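Cajas rosas - léeme

Hola, soy Joanne Sowerby y llevo yo esta carpeta, así que si algo no cuadra, la culpa es mía. Aquí dentro está todo lo que he ido juntando sobre el plegado de cajas de cartón rosa, las pequeñas, de las que llegan planas y hay que armar una a una. Empecé en septiembre con las de Drostley y luego me pasé al modelo Garside, que tiene las pestañas más agradecidas (¡y menos ganas de rasgarse!).

Qué hay

185 secuencias de plegado, repartidas en dos carpetas:
planas/ - la plantilla sobre la mesa, antes de levantar las paredes o a medio desdoblar
montadas/ - la caja ya con forma, con la tapa abierta o cerrada

Además va un archivo notas.txt con mis comentarios, escritos deprisa y con alguna abreviatura rara. Si no entiendes una, pregúntame.
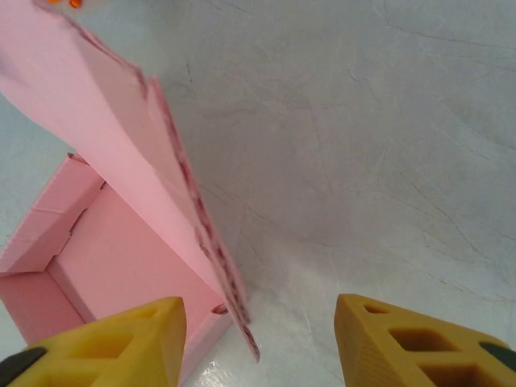 Caja rosa abierta, con el panel levantado y las fibras del cartón a la vista en el borde.

Sobre el cartón

Es un material con carácter. El pliegue largo conviene marcarlo primero, sin prisa, y después doblar las pestañas pequeñas, que si no se quedan bailando. Yo hago siempre el mismo orden: laterales, frente, tapa. En las notas uso "solapa" para los paneles grandes y "pestaña" para los que encajan en una ranura; al principio los mezclaba y las primeras 40 secuencias todavía arrastran ese lío. Ya las corregiré.

Otra manía mía: no tiro las plantillas con el borde feo.
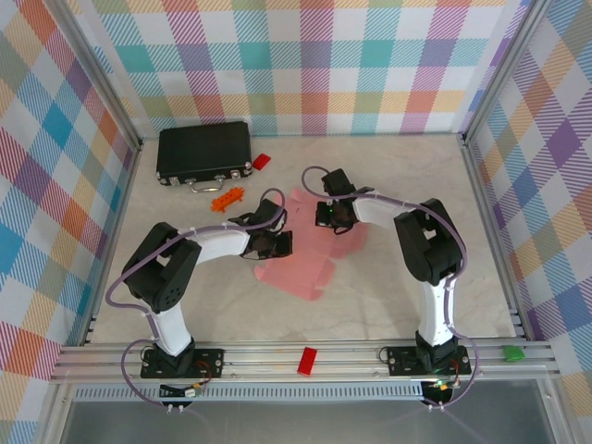
Las guardo en la misma pila que las buenas y las voy usando según salen, porque quien monta cajas de verdad se encuentra las dos cosas. En notas.txt llevan la marca "borde". Cada plantilla se usa un máximo de tres veces, que a la cuarta el pliegue ya cae solo y así no tiene gracia.

Lo que falta

Cajas con separadores dentro. Tengo un paquete de 50 de Brullberg sin abrir y espero añadirlas en la próxima versión. Las de Ranon las descarté - demasiado rígidas para mi gusto.

Si usas la carpeta para algo, cuéntamelo, que me hace ilusión. Y si encuentras una secuencia mal etiquetada, mándame el número y la arreglo.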